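Povthorpe workshop, bench notebook
September, Friday
Entry by Hawi Wubshet, with remarks from anyone who got hold of the pen

Tables for Hailu, continued.

Left off last time at the question of whether the white top is too white. Kamarul's position is that white is white. Ebise's position is that Kamarul should not be allowed near paint. The sample top from Stavwood is in fact a slightly off white, matte, and in the morning it goes gray toward whichever side is away from the windows. I like it. Hailu's people liked it too when they saw it at the showroom, under showroom lights, with a vase on it. They will be serving lunch on it, so we are trying it with plates.

To recap for Abenezer, who was out: the order is 74 tops, all the same white, for the downstairs room and the terrace. Sturnavico is supplying the tableware and sent us a sample of each of the 4 colors on offer. Hailu wants us to sign off on the top as "compatible" with the plates. I asked what compatible meant and was told we were the experts. So I have defined it myself, as follows: the plate should not mark the top, the top should not make the plate look like hospital equipment, and a person with a tray in one hand should be able to put the plate down without a noise that turns heads.

9:10. Wiped the sample top with a damp cloth and dried it. Some of the marks came off and some did not. The ones that stayed are faint and mostly hairline, and you have to get your head down by the edge to see them properly. There is a little cluster that looks like somebody dragged a key. Wondimu says it came like that. The delivery note says it came perfect. I have no opinion on which of them is more reliable, but I have circled the cluster in pencil on the tracing so we can stop discovering it.

(Wondimu: it came like that.)

9:40. Colors. Put each plate down alone, stood back, walked around, sat down, stood up again. The yellow turns the white top a bit dingy, like an old refrigerator. The gray vanishes; from the door it looks as if the table has a shadow with nothing making it. The dark blue is handsome and will show every crumb ever baked. The pale green does well. It's a soft minty color, and with the rim up the way it is you get one thin line of light along the edge that makes it look more expensive than it was. Ebise says mint, I say seafoam, the Sturnavico sheet has a name for it that I refuse to write in a workshop notebook.

One thing I hadn't expected is that the flat part inside the rim reads as a slightly darker green than the rest. I spent a while convinced it was a different glaze and held it under the lamp, over the sink, next to the window and finally next to Kamarul's sweater, which is green and therefore considered a reference. Couldn't settle it. I suspect the rim is just catching more light. Will ask Sturnavico, who will say it is a feature.

10:15. Weight. The green plate comes to 353 grams on the kitchen scale. The postal scale disagrees, but the postal scale has disagreed with everyone for years and we only keep it because it was a gift. I'm recording the kitchen scale. A decent weight for a lunch plate, heavy enough to stay put when somebody saws at a piece of chicken and light enough that Hailu's staff will carry more of them at a time than they should.

10:30. Noise. No instrument for this, so the method was Ebise at the next bench with her back turned, and me putting plates down in the manner of a waiter who is being watched, then a waiter who isn't. She marked each one as "fine," "rude" or "what was that." The careful waiter got nothing but fine. The careless waiter got a good spread. The top itself is a little livelier than the old ones we did for the Povthorpe canteen, so you do hear it. I'd like to try a felt pad between top and frame, and would like it more if someone else cut the felt.

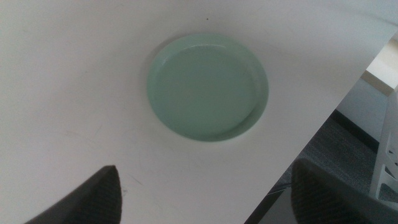

11:00. Marking. I was most worried about this one. Glossy plates are often rough exactly where you want them smooth, on the ring underneath, and it's the ring that does the damage. Ran a fingertip around the underside of the green one and found one spot with a bit of tooth to it. Not sharp. The yellow has no such spot. The blue has several, and I am now less sorry about the crumbs.

Method for marking: plate down on the practice offcut (NOT the sample top, see last month's page, the one with the coffee on it), loaded with a bag of rice, pushed away and pulled back along a straightedge. Wiped between runs. Then looked at low angle with the flashlight. The offcut is the same finish as the sample, according to Stavwood, and it behaves the same under a thumbnail, according to me.

Results, green: a faint line where the toothy spot traveled. Gone after a wipe with soap on the first runs, then not quite gone. I would describe the final state as "visible if you are looking for it and in a bad mood." Restaurant inspectors may qualify.

Results, blue: yes.

Results, yellow and gray: nothing I could see. Naturally, the two nobody wants.

11:45. Took the edge of the toothy spot down on the green with a fine pad, very lightly, and repeated. Better. I don't want to be in the business of sanding Hailu's entire tableware order by hand, and if anyone from Hailu reads this notebook I want it on record that we never offered. But it tells us the problem is the foot of the plate and the fix is cheap if Sturnavico does it before they ship.

Lunch. Abenezer came back and ate off the gray one before I could stop him. He reports that it works as a plate.

1:20. Crumbs and visibility. The white top shows everything. A single dark speck of who knows what, far up near the edge, and your eye goes straight to it like a fly in a glass of milk. I flicked one away three times this week and I'm starting to take it personally. Kamarul thinks this is good for a restaurant, because staff will see what needs wiping. Ebise thinks it is bad for a restaurant, because customers will too. Both are correct and the matter is outside my definition of compatible, so I've made a note for Hailu and moved on.

Terrace is a different question. In direct sun the white gets bright enough that you squint at your lunch. Carried the offcut out to the yard to check and held it flat on top of the bins, green plate on it, and squinted. The matte finish helps a lot compared with the shiny version we rejected in the first round. With the shiny one I could see my own chin. Wondimu suggested umbrellas. Hailu already has umbrellas. A rare afternoon of agreement.

2:30. Stains, short version. Coffee, wiped right away: fine. Coffee, left while I answered the phone: fine with soap. Turmeric from Abenezer's lunch, left for the same length of time by accident: a ghost of yellow on the offcut that I've had over an hour of opinions about. Soap did nothing much. Baking soda did something. Kamarul wants to try bleach, and I've asked him to wait until I have gone home. Someone should find out what is on Hailu's menu before we go further with this. If it leans on turmeric we may need to talk to Stavwood about the sealed finish, and then they will want to talk about price, and then it will be winter.

Where we are:

Top is fine as supplied, with the hairline marks noted. I'd ask Stavwood to wrap the rest individually and not stack them face to face, if that is what they've been doing. They say they haven't. The cluster of scratches says somebody did something.

Green is my recommendation for the plate, provided the foot gets smoothed. Second choice yellow, in a dimmer room, for people who have no feelings about refrigerators.

Still to do: felt pad (Kamarul has gone quiet, which I'm reading as a yes). Call Sturnavico about the foot and the two greens. Turmeric, properly this time, with a timer. Edge of the top, underside, feels unfinished to the hand near one corner, check whether that is the sample or all of them.

Please do not put the green plate back in the kitchen cupboard. It has a pencil mark underneath showing where the rough spot was, and washing it will take that off. The gray one can stay in the kitchen, as Abenezer has already adopted it.

(Ebise: it's mint.)

(Wondimu: the scratches came like that.)

Pen returned to its hook, 4:50.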